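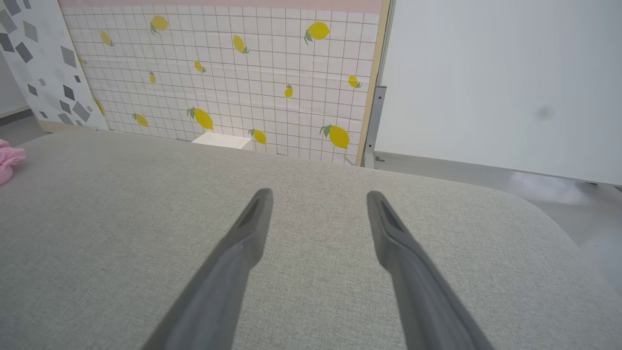 Guides > Manipulation cell > Budgeting a pick station

A first budget for a manipulation station usually lists the arm, the gripper and the controller, and stops there. The parts left out are the ones that delay the work: fingers, work surface, backdrops, mounting hardware and the hours needed to fit them. The lemon-print panel behind the grey upholstered surface is a budget line in its own right, as is the metal bracket beside its frame. So is the second panel with the grey polygons. None of these is expensive alone, but each needs a supplier, a fixing method and a place in the plan before the arm is ordered.

The steps below assume one arm, one parallel or angular gripper and a wrist camera. Amounts are in pounds, excluding VAT.

Step 1. Write down the objects first

List what the station will have to pick up, with the largest width and the heaviest weight. Do this before reading any gripper data sheet. If soft goods such as cloth are on the list, mark them separately. Cloth folds under the fingertips and needs a different closing force from a box, so it affects both the choice of finger and the choice of surface.

Step 2. Choose the fingers, then the gripper

Fingers wear out and are often replaced with a new shape once the first trials are done. Price them as consumables. Our Zustelau gripper was bought with two pairs and we should have ordered more, as the supplier's second delivery took longer than the first. Plan for 4 pairs in the first year. Check three points on the drawing:

- opening width at the tip, measured with the finger covers fitted
- whether the camera can see both tips when the gripper is fully open
- whether the fingers can be changed without removing the camera

The third point is easy to miss. A finger change that disturbs the camera also means a new calibration, and that should be costed as half a morning.

Step 3. Price the surface

A hard table is cheap and simple to clean, but fingertips that touch it stop dead. A padded surface gives a little under contact and is kinder to the fingers during early trials. Against that, its height is less exact and its texture may confuse a depth sensor. If the work includes both, buy both, and leave room to store the one not in use.

Step 4. Price the backgrounds

A vision system trained against a plain wall tends to do badly in front of a patterned one. Budget for at least two printed panels with clearly different patterns, and keep a plain area as well. Rigid panels cost more than hanging cloth but do not move in a draught. Allow £600 for panels, frames and brackets together. Ask for brackets with several holes, so that the height can be altered without drilling again.

Step 5. Add the fitting time

Armelle Tanguy, who drew up the plan for our second station, enters labour under every item instead of putting one figure at the end. The method is slower to fill in but shows where a cheap part costs a lot to install. For the Divow station, everything apart from the arm and controller came to £2,904, and roughly a third of that was labour.

Step 6. Put the orders in sequence

1. Surface and stand
2. Arm and controller
3. Gripper, camera and first set of fingers
4. Panels and brackets
5. Spare fingers, after the first trials

Panels come after the camera because their size depends on its field of view at the working height. Jisosley and Mallet both quote for printed panels; ask each for a price with and without the frame, as the two quotes are otherwise hard to compare.

Keep the sheet open until the spare fingers have arrived and been fitted. Record the price paid next to the price planned, and carry the difference into the sheet for the next station.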